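The wastebasket had come from Godinho, the hardware store on the corner, and it was the only thing in the room that Inês Peixoto had paid for herself. Everything else belonged to the landlord or had been left by Hélder Calado, who had moved out at the start of August and taken a job at Trundness.

She had 11 hours before the bus. She started with the closet and finished that by noon. Then she did the shelf over the bed, which was mostly papers, and the drawer under it, which was mostly cords. By four in the afternoon only the table was left. She had been putting off the table.

It was where they had eaten and where Hélder had studied for his license, and for two years nothing on it had been thrown away until it was in the way of a plate. She set the wastebasket up there on the green cloth so she wouldn't have to keep bending down.

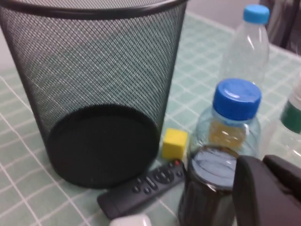
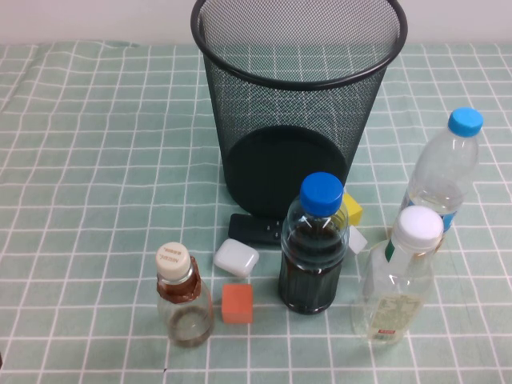
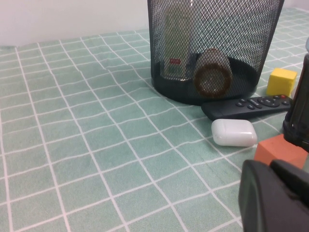
Her phone rang. It was Tiago Matos, from downstairs.

"Are you done up there?" he said.

"I'm on the table."

"Do you want the remote or can I have it? Mine quit."

"It goes with the TV. The TV goes with the room."

"So it stays."

"It stays," she said. "Armindo has it on his list."

Armindo Aguiar had a list for every room in the building. Hers had been taped inside the closet door when she moved in, and she had signed it without reading it. This morning she had read it. It said bed, mattress, table, two chairs, television with remote, curtain, key 602. It didn't mention the tablecloth. She tried to remember whether the cloth had been there before them and couldn't.

"Did Hélder ever call you back?" Tiago said.

"He called about the deposit."

"What about it?"

"He wants his half. It comes to 187."

"That's fair, I guess."

"It's fair," she said. "I sent it."

Tiago said he would carry her big bag down at eight if she knocked, and she said she would knock. After he hung up she sat on one of the two chairs for a while. Somebody was running water in the next apartment. She could hear Apolline Gautier's radio through the wall, the program with the recipes, and Apolline talking back to it in French.

She picked up the earbud case. It was Hélder's. He had called about that too, before he got to the deposit. He said it should be on the table someplace, and if it wasn't too much trouble she could mail it. She had told him she would look, though she was standing right over it when she said so.

She opened the wrong cupboard for an envelope, then the right one. There were three left from the pack she'd bought when she was applying for jobs. She put the case in one and folded the end over twice and taped it. It made a lump. She wrote his name, and under it Skoltutden 2, which was the street he had given her, and under that Trundness. She had to check the spelling on her phone. She had never written either word by hand before.

The foam blocks she kept. They were from the box her niece had left behind at Easter, and they weighed nothing. She pushed them down into the side pocket of her bag, next to the toothbrush.

At seven Apolline knocked and came in without waiting. She had a covered bowl in one hand.

"For the bus," she said. "You bring me back the bowl when you visit."

"I don't know when I'm going to visit."

"Then you keep it a long time."

Apolline looked over the room, and then at the table. She took a corner of the cloth between two fingers.

"I remember this," she said. "The girl before you had it. She bought it for her exams, because of the squares. She said it helped her think."

"Did it?"

"I think she failed." Apolline let go of the corner. "You're leaving it?"

Inês said she supposed so. She smoothed it flat where it had wrinkled, put the remote in the center, and put the key beside the remote where Armindo would see it. She sealed the bag with the last of the tape. Then she went down one floor with the wastebasket under her arm and the envelope in her coat, and knocked on Tiago's door.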